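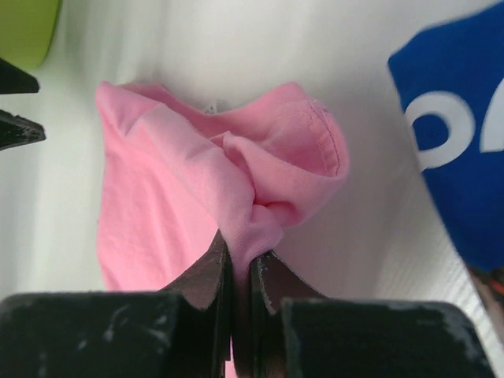

Sock folding and pairing – notebook, Oct 15, 2026

Item: single sock, light pink, soft knit. Label inside is small and white, near a fold of the fabric. Cuff has a stitched hem with small, even stitches. Held pinched in a dark two-fingered gripper against the white cloth.

Purpose of today's session: settle the folding order for the Derine laundry set before Iraís Zavala writes the handling sheet. The old sheet says "flatten, pair, fold" and gives no detail on what to do with a sock that arrives twisted.

Notes on twisted socks:

Find the cuff first. The hem is the only part stiff enough to locate by feel, and on this one it curls back on itself at the opening. Uncurl before flattening. If the leg is flattened with the cuff still rolled, the roll sets as a ridge and the pair will not stack.

Work from cuff to toe. Smoothing toward the cuff pushes the slack into the bunched part and makes it worse.

Label goes inside. Do not trim. Trimmed stubs caught on the Plesero knit in March and pulled threads.

Do not judge size while the leg is bunched. Measure flat, unstretched, hem to toe, to the nearest 5 mm.

Storage: flat pairs go in bin 805, cuffs all facing the front. Singles stay in the tray until the end of the week. Bin liner is rated for 600 g, so split the thick winter pairs between two bins.

Washing: 200 ml of the Lekham liquid is the full-load dose. The sheet currently reads as if that were per bag – to be reworded.

Open points:
- Whether to fold in half or in thirds. Thirds fit the bin better but hide the hem, and the hem is how we tell left stack from right.
- White backing cloth shows lint from dark items. Keep a second cloth for those.
- Iraís to confirm whether the Mofokeng drying racks take singles on the lower rail.

Print this entry | E-mail this entry

Recent entries
Towel stacks, second attempt
Lint on the sorting cloth
Drying rack spacing
Labels and loose threads

Home | Notebook | Materials | Bins | Search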